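Notes from the Vostbridge open day, May

We got to Vostbridge at 10 and signed in at the front desk, where Halina Czerwiński was handing out floor plans. The open day covers the show rooms on the second floor, which are fitted out the way a small hotel or a rented apartment would be. I went mainly for the storage, as we have 94 rooms to refit and the drawers in our old ones stick.

Guest drawers, first room on the left:

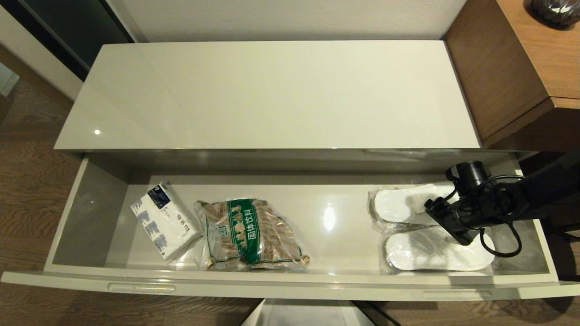
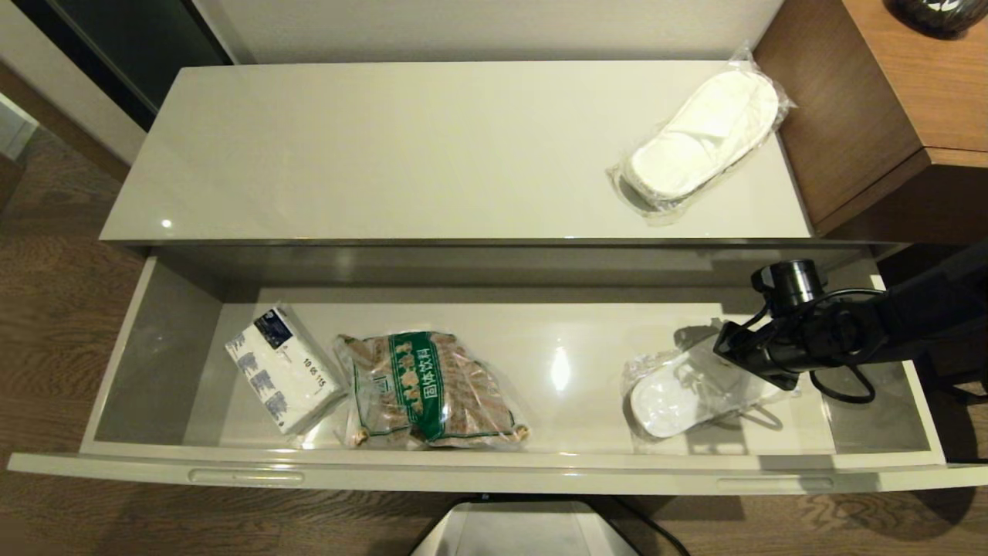
The cabinets are the Divell range. They are glossy and pale, with recessed finger pulls and no knobs to catch a sleeve on. I opened and shut every drawer I could reach. They run smoothly and stop without a bang. The finish does pick up fingerprints, and Halina said their cleaners go over it with a dry cloth each morning.

What goes in the drawers got more discussion than I expected. Rajitha Kanagaratnam, who runs the room supply side, likes slippers, tissues or napkins, and a snack kept together in one wide drawer. Her view is that guests open the top drawer first and often don't try the others. One man in our group wanted the slippers out on top where people would see them. She had no objection, but said they slide on a shiny surface and end up on the floor.

Slippers come 200 pairs to a carton from Navaratnam. I asked about buying them without the plastic bags and was told there is a paper sleeve version, item 3241 in the catalog. They didn't have a sample to show us. I'll write and ask for one.

After that we saw the bathroom fittings, which I skipped through, and the linen room, which I liked. The shelves are deep enough for a folded king comforter. The Zotitum stand by the stairs had drawer liners in gray and cream. The cream looked better to me, but it was only a small swatch.

Lunch was sandwiches and coffee in the hallway. Parking is behind the building and fills up early, so we ended up on the street. The number 99 bus stops across the road if you would rather not drive.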